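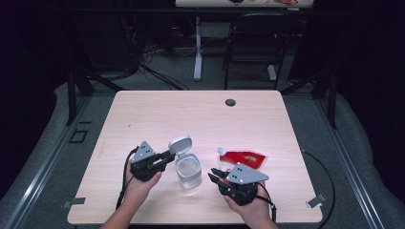
Condaro council to trial lighter-touch rules for shared worktables in public buildings

Condaro residents will be able to book worktables in the town's library and two community halls by the hour from November, under a trial approved by the council on Wednesday evening.

The trial replaces the current permit system, which requires anyone using a table for more than reading or private study to apply in writing and wait for approval. Under the new rules, most activities that fit on a single table and do not produce smoke, strong odour or sustained noise will be allowed without a permit.

The motion passed with one councillor opposed. It covers 25 tables across the three buildings and will run until the end of the financial year, when staff will report back on use, wear and complaints.

According to the staff report tabled at the meeting, the council received 2,931 table permit applications over the life of the existing system. Nearly all were approved. The report found that the average application took longer to process than the activity it was for, and that a large share of approvals were issued after the requested date had passed.

Nuria Aranda, the council's manager of facilities, told the meeting that the permit form was written for hall hire and had never been revised for smaller bookings.

"It asks for a floor plan, an estimate of attendance and a catering statement," she said. "We have had people fill that in to fix a pair of reading glasses or sort seed packets. Staff then have to assess it against the same criteria as a wedding."

Under the trial, a table can be booked online or at the front counter for a minimum of one hour and a maximum of four. Bookings can be made up to a fortnight ahead. A person may hold no more than two future bookings at a time. There is no charge for residents, and no deposit. People from outside the municipality can book on the day if a table is free.

Tables will be grouped into two classes. Class A tables have no power supply and are intended for paper, textile and similar work. Class B tables sit within reach of a wall outlet and may be used for small electrical items, including chargers, sewing machines and low-voltage tools. Users of Class B tables must keep cords clear of walkways and may not connect one power board to another.

The report recommends that all tables be fitted with a numbered plate matching the booking system, and that a laminated sheet of conditions be fixed to the wall nearby. It does not recommend fixing anything to the tables themselves apart from the plate, after adhesive notices in the library lifted the finish on several surfaces last year.

Surface protection took up much of the debate. Councillor Casimiro Carretero asked whether the council had costed the replacement of tabletops if use increased as expected. Ms. Aranda said the existing tops could be sanded and resealed once or twice before they would need replacing, and that cutting mats would be available at each site. Knives and craft blades may be used only on a mat. Soldering, hot glue, paint thinners and two-part adhesives remain prohibited at all three buildings, and a booking can be ended early if those conditions are breached.

Councillor Remedios Vidal, who voted against the motion, said she supported shorter forms but was concerned about supervision at the Tilitz Road hall, which is unstaffed for part of the afternoon.

"The library has a desk with a person behind it. The hall has a keypad," she said. "I would have started with the library alone and added the halls once we had some data."

An amendment by Councillor Vidal to limit the trial to the library did not find a seconder. A second amendment, requiring a staff member to visit the Tilitz Road hall at least once each afternoon during booked hours, was carried unanimously. The visits will be absorbed into the existing cleaning and lock-up roster. Staff advised that this would require a change to the order of the roster but no additional hours.

Food and drink

The rules on food and drink will also change. At present, all food and drink is banned at library tables, while the halls have no written rule. The trial sets one standard for the three buildings. Drinks are allowed in cups or bottles, and cold food is allowed if it is packaged. Hot food is not permitted at any table. Users are expected to wipe the surface before leaving, and cloths will be kept beside each group of tables.

The library had asked for drinks to be restricted to lidded containers. The final wording does not include this, but the report notes that it can be added by staff direction if spills become a problem.

Booking system

Bookings will be handled through Stelteo, the software the council already uses for tennis courts and the boat ramp. The additional cost for the trial is listed as $1,000, which covers setting up the new table categories and printing signs. It does not include staff time.

Do-yoon Yeo, who maintains the council's booking systems, said the main technical change was allowing a resource to be booked in one-hour blocks. The tennis courts use 90-minute blocks, and the software had been configured so that every resource inherited the same interval.

He said the change had been tested outside opening hours and had not affected existing court or ramp bookings. Confirmation messages will be sent by email or text. Anyone who books at the counter without an email address or mobile phone will be given a printed slip showing the table number and finish time.

A table not claimed within 15 minutes of the start time will be released. Staff had proposed a suspension for people who repeatedly fail to attend, but this was removed from the final version. The report says the matter will be reconsidered at the review if released bookings make up a significant portion of the total.

Response from users

Lucía Carretero, who convenes a mending group that meets at the library, spoke in favour of the change during public question time. The group has held a standing permit for some time but has had to reapply each quarter, and on one occasion met without approval after the renewal was delayed.

She asked whether regular groups would be disadvantaged by the limit of two future bookings. Ms. Aranda said groups could continue to use a standing permit if they preferred, and that the quarterly renewal would become annual. Groups needing more than three tables at once will still be directed to hall hire.

Ms. Carretero also asked about storage. The trial does not provide any. Items left behind will be held at the library counter for seven days, or until the next staff visit in the case of the halls, and then moved to the council depot.

A written submission from the Tang Street Residents' Association supported the trial but asked that the tables nearest the children's area be excluded after school hours. The report agrees, and 4 tables have been marked as unavailable for booking on weekday afternoons. They will remain open for general seating.

Accessibility

Three of the tables in the trial are height-adjustable, with one at each building. These can be booked by anyone, but a person who needs an adjustable table may ask for one to be held up to a week ahead of the standard booking window. The request can be made by phone and no supporting documents are required.

The report notes that the adjustable table at the library is currently beside a structural column and can be approached from one side only. It will be moved before the trial begins. The change requires one outlet to be relocated – the work is scheduled with other electrical maintenance in the building.

Lighting was measured at each table as part of the report. Most met the level recommended for general office tasks. A row along the library's south wall fell below it in late afternoon and will be supplied with clip-on lamps, to be borrowed from the counter.

Insurance

The council's insurer has confirmed that ordinary table use falls under existing public liability cover. Personal property brought into the buildings is not covered, and the booking page will carry a statement to that effect. Commercial use, including paid classes and the sale of goods, is excluded from the trial and will continue to require a hire agreement.

Councillor Casimiro Carretero asked how staff would distinguish commercial use from a resident doing paid work at a table, such as bookkeeping or marking up proofs. Ms. Aranda said the exclusion was aimed at transactions carried out on the premises. A person working quietly on their own account would be treated the same as any other user.

Review

Staff will collect figures on bookings, no-shows, early terminations and cleaning time at each building. A short survey will be sent with every tenth confirmation message. Paper copies will be kept at the library counter and collected from the halls during the afternoon visits.

The existing permit system stays in force until the trial opens. Applications already lodged will be processed in the usual way, and permits issued under the old rules will be honoured until they expire.

Bookings open two weeks before the start of the trial. The full conditions, including the list of prohibited materials, are attached to the meeting minutes and can be read at the library during opening hours.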